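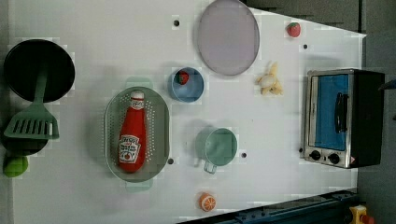

Fig. 3-1. Practice table laid out for the kitchen drill, arm out of shot.

Section 3. Your first chore: moving the ketchup

Okay, you've got the arm bolted down and Osgate running on your laptop. I get asked every week whether one of these can tidy a kitchen yet. My answer is "a toy one, slowly, on a good day," and this section gets you to that good day.

Please start with play food. I know it's tempting to go straight to the real dishes, but a toy strawberry doesn't bruise and a toy mug doesn't shatter - and the jobs are the same ones you'd want done at home: clear the colander, put the fruit on the plate, get the bottle out of the way.

1. Spread everything out with clear gaps between the pieces. The gripper needs room for its fingers on both sides of whatever it's grabbing.

2. Lay the ketchup bottle on its side in the colander. Don't stand it up for your first runs.

3. In Osgate, open Chores, pick Single Move, and set the speed to 6. It goes up to 100. Leave that alone for now!

4. Choose the bottle as your object, set the drop spot on open table, and press Run.

CAUTION: Keep your hands off the table while the arm's light is on. Farhad Hassanpour, who tested this section for me, has asked me to put that in twice, so you'll see it again.
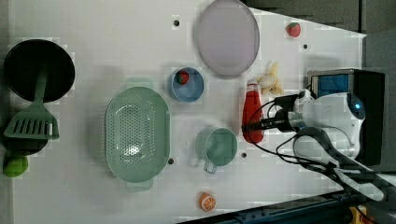

Fig. 3-2. Bottle on the open table, between the mug and the banana.

5. When the move ends, press Hold and look at the cables. They should hang with enough slack for the arm to turn, but they shouldn't be hooked on anything.

6. Now pick a new drop spot next to the toaster oven and run it again. Placing something close to a big object is a lot harder than placing it in the open, and it's where most of my early runs fell apart.

Note: If you get error 103, the arm thinks its path is blocked. Move the drop spot a little farther from the oven and try again.
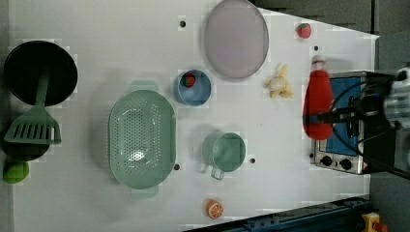 Can I leave it running while I'm at work?
Not yet. Stay in the room for every run, even the ones it has done well a dozen times, and keep the stop button where you can reach it.

7. Once you trust the single move, switch to Chore List and string a few together. I like bottle first, then a strawberry, then the orange slice. Save the list before you run it (I've lost more lists than I'd like to admit).

8. Check the camera view before each list. If the arm is between the camera and the thing you want moved, jog the arm aside and refresh. 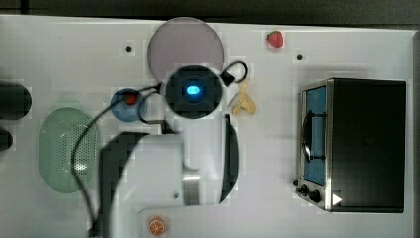 Photo: Antonina Hordiienko / Drulness

CAUTION: Hands off the table while the light is on. There you go, Farhad.

So how close is this to real housework? Parviz Talebi and I have logged 1,000 single moves on the Drulness bench, and I'd happily let it sort play food all afternoon. I wouldn't hand it a greasy pan or my good glasses. Soft things, slippery things and anything stacked still give it trouble, and a person would be done before the arm finished its first reach.

9. To shut down, press Park, wait for the arm to stop moving, then switch off at the wall. Leave the table as it is if you plan to rerun the same list tomorrow.

Section 4 covers the toaster oven door. Give yourself a free evening for that one.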